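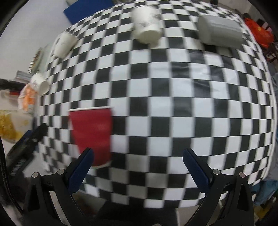
Quem pode responder a esta chamada?

Podem responder pessoas com experiência em compra, orçamentação ou planeamento de equipamento robótico, com contrato de trabalho ou em regime independente, desde que tenham participado em pelo menos um processo completo de aquisição, do caderno de encargos à receção do material.

Chamada de participantes — painel de planeamento de equipamento
Skudar, unidade de manipulação
Ref. TRA-11

Enquadramento

A Skudar prepara o plano de investimento do projeto Trasosden, dedicado à recolha de demonstrações com garras manuais instrumentadas e à sua transferência para braços robóticos de bancada. O plano cobre garras, câmaras grande-angulares, padrões de calibração, cablagem, objetos de ensaio e peças de desgaste. Antes do lançamento das consultas ao mercado, pretende-se rever as especificações e as estimativas de custo com um painel externo de 7 participantes.

Trabalho a realizar

O painel analisa três documentos: a lista de equipamento por posto, a folha de custos a dois anos e o calendário de entregas. Cada participante emite um parecer escrito sobre a parte que lhe for atribuída e toma parte em duas sessões de trabalho à distância. Os pontos em aberto são os seguintes:

Garras manuais: compra de unidades montadas ou fabrico interno das articulações, com aquisição separada de parafusos, pontas de dedo e eixos.
Câmaras: critérios de aceitação das lentes de campo largo e periodicidade da recalibração.
Objetos de ensaio: copos de papel, canecas de cerâmica e caixas pequenas. Falta definir a taxa de substituição e decidir se entram no orçamento como consumíveis.
Peças sobresselentes: nível de existências por posto e prazo de reposição exigido ao fornecedor.
Manutenção: contrato anual ou intervenção por pedido.

A proposta de referência para as garras foi elaborada pela Marchal. Os participantes recebem a versão sem preços unitários na primeira fase e a versão completa após a entrega do parecer preliminar.

Perfil

Exige-se leitura corrente de documentação técnica em inglês e domínio de folhas de cálculo. Valoriza-se experiência com contratos de fornecimento faseado, com ensaios de aceitação ou com a gestão de um laboratório de robótica. A formação académica não é critério de exclusão. Quem tenha vínculo atual à Marchal ou à Killedgate — esta última responsável pela integração dos braços — não pode candidatar-se.

Condições

Carga total de 24 horas, distribuídas por 11 semanas. Compensação de 100 euros por hora, paga contra fatura ou recibo após validação do parecer final. As sessões decorrem em português, com apoio em inglês quando necessário. É obrigatória a assinatura de um acordo de confidencialidade antes do envio dos documentos.

Candidatura

Enviar currículo até duas páginas e a descrição de um processo de aquisição em que tenha participado, com indicação do tipo de equipamento, da função exercida e dos desvios entre custo previsto e custo final. Os valores podem ser apresentados em percentagem. As candidaturas são recebidas através do formulário da Skudar até 24 de agosto de 2024.

A seleção cabe a Faustine Brunet (compras) e a Philomena Adjei (engenharia de ensaios). As dúvidas sobre o conteúdo técnico devem ser dirigidas a Philomena Adjei, e as questões contratuais a Jacqueline Langlois, com a referência TRA-11 no assunto.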